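The Second Life of the Village Laundry

30 Oct 2020

For most of the last century, the public laundry on Grillska Street served a district in which few apartments had running hot water. Residents arrived with bundles in the early morning, paid a small fee for the use of a tub, and carried their washing home at noon. The building closed when private machines became common, and it stood unused for many years.

It has now reopened under the management of the Dulico Foundation, a regional body concerned with the preservation of working buildings. The restoration cost less than the Foundation had expected, in part because the original drains were found to be sound. The brick chimney was repaired, the roof was replaced, and the long stone troughs were cleaned and left in place.

A History Kept in Ledgers

The most valuable discovery was made in the office. A cupboard behind the ticket window held 49 ledgers, in which successive managers had recorded each visit, the weight of the washing and the fee received. Rimantas Sproģis, the archivist appointed to study them, has transcribed 1,626 pages to date.

"The entries are short, but they are regular," he explains. "One can follow a single household for twenty years. The weight rises with each child and falls when the children leave."

The ledgers also show how the work was divided through the year. Heavy bedding was brought in late spring, when it could be dried outdoors. January was the quietest month, and the managers used it for repairs to the boiler. Fees were often deferred for families in difficulty, and a separate column was kept for this purpose.

Clothing itself has changed a great deal in the same period. A winter coat in the early ledgers was brushed and aired and seldom washed. Work shirts were boiled. Today the ordinary household owns many more garments, most of them soft knits and sweatshirts that are washed after a day or two of wear and folded on the bed before they are put away.
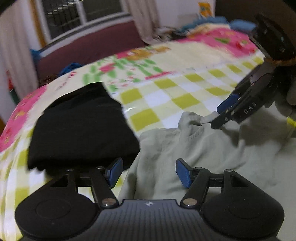
The Laundry at Work

The Foundation decided at an early stage that the building should not become a museum alone. One hall has been fitted with modern machines and is open to residents of the district, with an annual membership fee of 400. The second hall, where the troughs remain, is used for exhibitions and for instruction in mending, starching and the care of wool.

Thongchai Rattanakul, who directs the program, previously managed the linen service of the Thongdee hotel. He has introduced evening hours and a repair counter, where a torn seam or a broken zipper can be left for collection the following week. The building received 3,000 visits in its first season, and the repair counter has already been moved to a larger room.

Water use remains the principal concern. Rinse water from the machines is now filtered and held in the old cistern beneath the yard, from which it supplies the public toilets - a system designed by the engineering firm Skalis. The Foundation intends to publish the results after a full year of operation.

Work on the drying loft will begin in January. Its slatted wooden walls, which can be opened by hand to admit the wind, are to be restored to their original pattern, and the loft will be available to members once the final inspection has been completed.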